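Kindstead Rehabilitation, Pellov Building
Motor imagery therapy room: inspection checklist with comments
March 2023
Inspector: Deividas Vasiliauskas

1. Entry and floor
Door closes fully and opens from inside without a key: PASS
Floor free of trip hazards: PASS WITH COMMENT
Comment: Extension lead crosses the walkway behind the treatment chair. Reroute along the wall.

2. Treatment chair
Brakes hold on all 4 casters: FAIL
Comment: Left rear caster slips under side load. Tagged out. Replacement part on order from Huang.
Armrest padding intact: PASS

3. Audio equipment
Headphone output limited at the amplifier: PASS
Disposable ear covers in stock: PASS
Comment: 1,088 on hand against a minimum of 1,000.
Guided script recordings play without dropouts: PASS WITH COMMENT
Comment: The upper limb script, track 14, has a gap before the second rest period. Patients have opened their eyes at this point. Re-record. 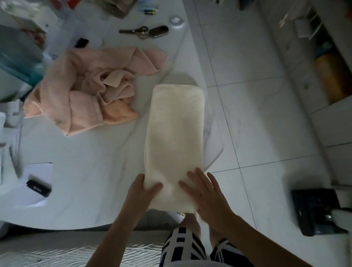
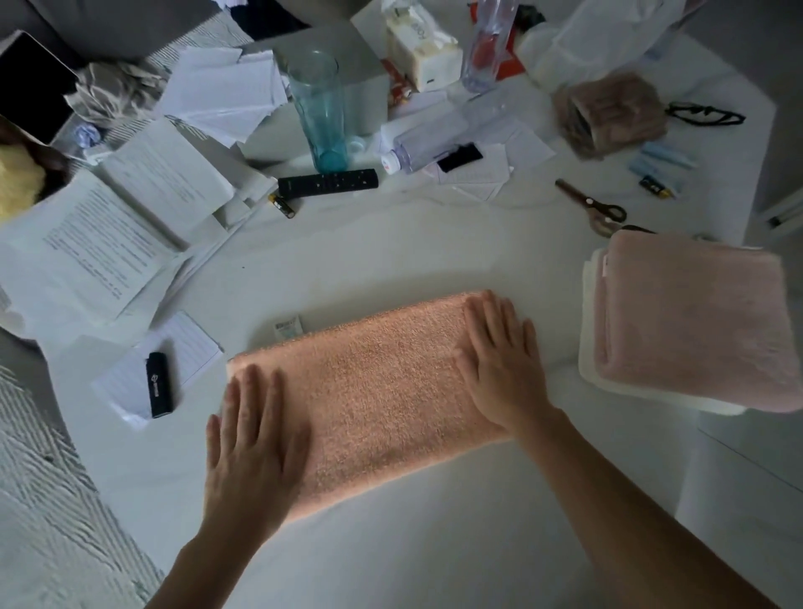
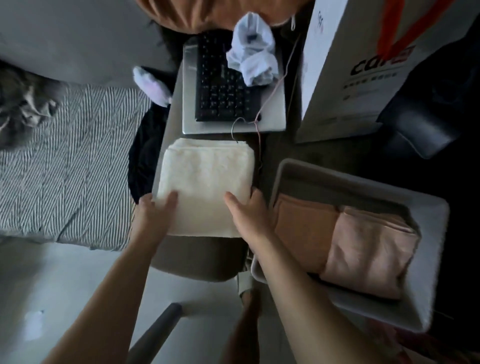

Both hands, flat press on folded towel

4. Session conduct
Seizure and migraine screening form signed before first session: PASS
Rest period given between imagery blocks: PASS
Therapist remains in the room while patient's eyes are closed: FAIL
Comment: Two log entries show the therapist leaving to answer the phone. Forward calls to the front desk during sessions.
Patient reoriented before standing: PASS
Comment: Wording on the wall card differs from the Skimton protocol binder. Use the binder version until the card is reprinted.

5. Emergency
Call button tested from seated position: PASS
Call button tested from floor: FAIL
Comment: Cord too short. Extend to within reach of a person lying down.

Open items carry over to the May inspection. Chair stays out of use until item 2 is cleared in writing.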